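Ticket: Skurnham supporters site - match thread comments vanishing, league table wrong
Opened: 19 Aug 2026
Priority: high (was normal, bumped by me, sorry)
Product: Briretti Fan Pages, match center add-on
Status: open, waiting on feed provider

Problem

Comments on the match thread dropping out during live games. Started with the Mendoza game. Thread loads fine up to kickoff, then after the first goal anything new shows for a few seconds and goes. Refresh brings some back, not all. People think the mods are deleting them. We are not. Had a lot of angry mail accusing us of covering for the board, which with the mood after that penalty was the last thing we needed.

Also the league table in the sidebar has Skurnham on 7 points. Should be more. The away win is missing completely, fixture still says "in play".

Steps to reproduce

Open any live match thread as a logged in member. Wait for a goal update from the Grelex feed. Post a comment straight after. Watch it go.

Does not happen on ordinary news threads. Does not happen on the transfer rumor thread either and that one is way busier.

Tried so far

- cleared page cache, no change
- different browser, phone and laptop, same
- turned off the swear filter for one half. Regretted it. No change
- turned off player ratings, no change
- turned off live scores: comments stayed put the whole second half. So its the scores widget or the feed behind it

Log

Update. Looked at the thread in the admin view. Missing comments are all there, marked "held". 73 of them from the Mendoza game. No reason given next to any of them. Approved by hand, they came back in the wrong order, so now there are people celebrating the equalizer before the first goal. Leaving it.

Update. Support asked if we have a comment limit set. We do, 1000 per thread. Raised it as a test, no differance. We were nowhere near it anyway, more like half that.

Update. Found something. When a goal comes in from Grelex the widget reposts the whole thread header with a new time on it. Site then treats every comment after that as belonging to a closed match? Guessing. But the held ones all start within a minute of a goal update. There were 2 goals and there are 2 clumps of held comments. Fits.

Update. Table problem looks like the same thing. The feed never sent full time for the away game so the match never closed. Closed it by hand, table corrected itself, then the feed opened it agian overnight. Have asked Grelex to resend the result. Got an auto reply.

Workaround for now

Live scores off ten minutes before kickoff, mods type the score in the thread title. Ugly but it works, did it for the reserves game and lost no comments. Please don't turn the widget back on mid game - whoever did that last time, it held everything again.

Still need from Briretti

Can the header repost be switched off at our end? Can held comments be restored with original times? And does any of this carry over to the archive, we have threads going back to last December that members still read and I don't want those scrambled.

Attachments
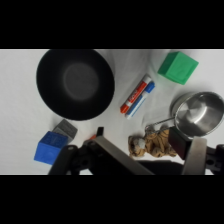
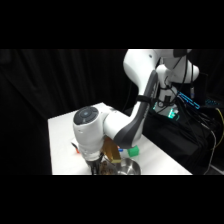
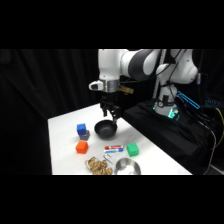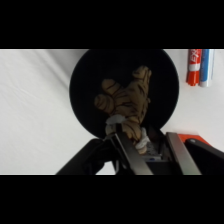

Same white tabletop throughout. First one has the bowl and two markers, last one the stuffed tiger.

Next update after I hear back from Grelex. Leave ticket open pls.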